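Notebook, cork table, November, afternoon

Gisela Schwerdtfeger asked me to write down what we do with the letter blocks before I forget it again, so this entry is mostly about blocks, cork and the tray. I apologize in advance for the order of things, I write as I remember.

The blocks first. The set from Drumine is supposed to have 80 pieces and I now have 78. I counted twice, once in the evening and once this morning after the coffee. The two that are missing were also missing on the old list, so I think they were lost before the set came to our room, and I have changed the number on the lid. If somebody finds a block in a coat pocket, please put it in the box and correct the lid again.

All blocks were wiped with a damp cloth and a small drop of dish soap. No alcohol. We tried alcohol in the spring on one of the red ones and the print became gray at the corners. With soap the letters stay black, but it takes more patience, and the blocks must dry on a towel with some space between them. I turned them one time after lunch. The yellow ones show the dirt most, especially on the edges, where everybody holds them with the fingers.

Then the cork. The new sheet is from Janjua, and I like it better than the one we had before. The old sheet had a smooth surface and a block would slide if you only touched the table with the hip. The new one has more grain. I put it down with the thin glue and weighted it with books over the night, and the corners are flat now. It has only one disadvantage, that the crumbs are difficult to see on it. Please do not eat at this table.

Yellow block on the new cork, the white tray beside it in the second and third:
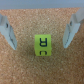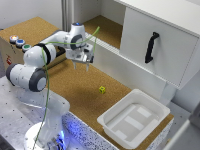
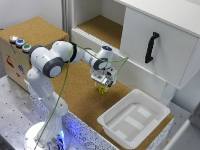 I have a question about the letters which I want to discuss with Gisela. When a block lies with a letter on top, it is natural to turn it so that one can read it. But on the sheet for Rullthorpe we only write which letter is up, and nothing about the direction. For a letter like O this makes no difference. For an N it becomes confusing, because a quarter turn makes it a Z, and I am sure that I have written at least one Z in the past that was an N. My proposal is to make a small arrow beside the letter on the sheet, pointing to where the top of the letter goes. It costs one second more. I made the last page in this way and it was not so bad.

Also the color names. I wrote "yellow" for a long time and then I saw that Gisela writes "lime" for the same blocks. Both are understandable, but in the list it looks like two different colors. I propose that we keep "yellow", it is the shorter word and it is what is printed on the lid.

About the tray: it is the shallow one from Dutance. I washed it in the sink with warm water -- please not in the dishwasher, the first one came out with a bent side and it never stood flat again. The rim collects dust on its underside, so turn it over when you wipe it. When the work is finished, the tray goes back on the shelf over the sink and the blocks go back in the box, not in the tray. I found them in the tray 3 times last week and the box was standing open.

Still to do:
Order a new sheet of the same cork while they still have it. We need almost 2 meters if we also want to cover the side table.
Print the new list with a column for the arrow.
Ask Gisela if the two lost blocks can be bought separately, or only the whole set.
Cut a piece of felt for the bottom of the box, it makes scratches on the shelf.

The glue is in the upper drawer, left side. I closed the cap well but it was already a little hard at the opening, and you may need a needle to open it.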